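Contrôle poste table — feuille de passage, décembre
Site Sezer, petit local. Rempli par : Malathi Venkataraman
Relu : Deepika Murthy

1. Plateau (décor marbre brun rouge) — OK. Pas d'éclat au toucher. Nettoyé avant passage.

2. Murs, papier à feuilles grises — OK. Un coin décollé le mois dernier, recollé, ça tient.

3. Profilés alu — OK. Serrage vérifié à la main, 2 vis reprises.

4. Cordon blanc sur le plateau — À REVOIR. Toujours pas rangé. Déjà noté au dernier controle. Mettre un clip ou le sortir de là.

5. Objets sur la table — À REVOIR, voir commentaire. 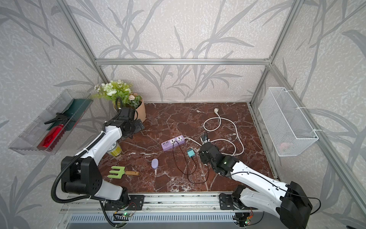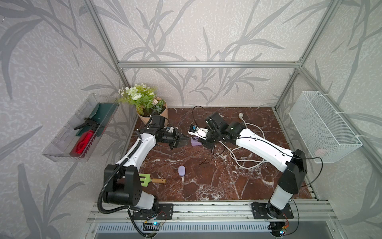
Commentaire point 5 : savon et petit râteau n'ont rien à faire avec un cordon électrique à côté. Tout en bac après usage, bac fermé, étagère du bas. Le savon laisse un film, essuyer au chiffon humide puis sec, pas de spray. Pour le râteau, regarder les dents avant de ranger.

6. Pot de fleurs — stable. Arrosage hors du poste uniquement, on le sort, on l'égoutte, on le remet.

7. Extincteur couloir — OK, accès libre. Étiquette lisible.

8. Éclairage — OK. Un tube changé.

9. Trousse de secours — manque pansements, boîte de 100 à recommander chez Gruvano. Compresses OK.

10. Sol — OK, tapis remis à plat.

Délai points 4 et 5 : 48 h. Deepika repasse vers midi, merci de ne pas signer avant elle — la derniere fois c'était signé et rien de fait.

Reste à faire : bac avec couvercle (Tollasis en a), clips pour cordon, pansements.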